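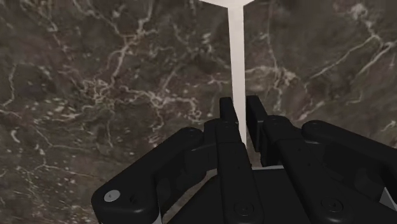
You never said which town, the first letter began, and I would like to know, because my mother grew up on a street like the one in your story and she would never tell us where it was.

It came to the magazine, and the magazine sent it on to me in a brown envelope with a slip that said With compliments. There was no return address inside, only a post office box in Clernley. I read it standing at the counter with my coat on. The story had been out for three weeks. It had a street in it, with a bakery and a chapel and a row of houses whose back doors opened onto a canal. I had made it up on a bus.

I wrote back and said so. I said the street came from nowhere, and I thanked her for reading. I say her, though the letter was signed with one initial and I only assumed.

The second letter was longer. She said she understood that writers liked to keep things to themselves. She asked if the chapel had a green door. I went and got the magazine down. The chapel in the story had no color at all. It got one line, when the boy walks past it with the bread. But when I had pictured it on the bus, the door was green, and I had left that out to save the word.

I put the letter in the drawer with the takeout menus and went to work. At that time I was proofreading catalogs for Hedlund, who sold pumps and valves. There were 331 pages in the spring catalog and I was on the part numbers. A part number is hard to read properly. Your eye wants to skip to the end of it. I used a ruler and did a line at a time, and that week I missed two and had to go back.

Four days later I answered. I said yes, the door was green. I said a lot of doors are.

She sent a map.

It was drawn in pencil on the back of a calendar page for March. The canal ran along the bottom. She had put in the bakery, the chapel, and the houses, 14 of them, each a small square with a number. There was a footbridge at the far end that was not in my story either. Next to it she had written, This is where they used to wait. She didn't say who. At the bottom she explained that her mother had drawn the same map once for her when she was sick in bed, and then had torn it up, and that she had done this one from memory. She wanted me to mark anything she had wrong.

I looked at it for most of an evening. I would like to say I put it away. I got a pencil and moved the bakery. She had it beside number 3 and it belonged on the corner, across from the chapel, where the boy could see the clock while he stood in line. I rubbed out her square and drew mine. Then I put steps down to the water behind number 13. I didn't decide to do that.

In the morning I walked to the mailbox on Dridis Avenue and stood there with the envelope. It was cold and a man was scraping his windshield with a piece of card. I thought about what she would do with it. She would have a map made by two people, and she would believe it, and she might go looking. Or she already knew the place and was checking me, the way you ask a child a sum you know the answer to.

I mailed it.

Nothing came for the rest of that winter. I finished the pumps and started on the fittings. I tried to write something else, a story about a woman who drives a delivery van, and by the second page she had parked next to a canal. I threw that out and had her park at a supermarket – it was no good after that, but I kept going for a while.

When the envelope did come it was thin. There was no letter in it, only a photograph with a white border, an old one, a little out of focus. A footbridge, and water, and some steps. On the steps was a girl in a dark coat with a loaf of bread under her arm. She was looking back up toward the houses as if someone had called her in.

I turned it over. On the back, in pencil, it said, You had the bakery right.

I have it here on the desk. I have been over it with the ruler, a line at a time, from the top edge down. The door of the chapel is just in view behind her shoulder. The photograph is black and white, so there's no telling.

8 min read

More fiction
The Jallix Account
Two Rooms Over a Shoe Store
What the Ferry Left
Salt for the Steps
A Short Walk After Supper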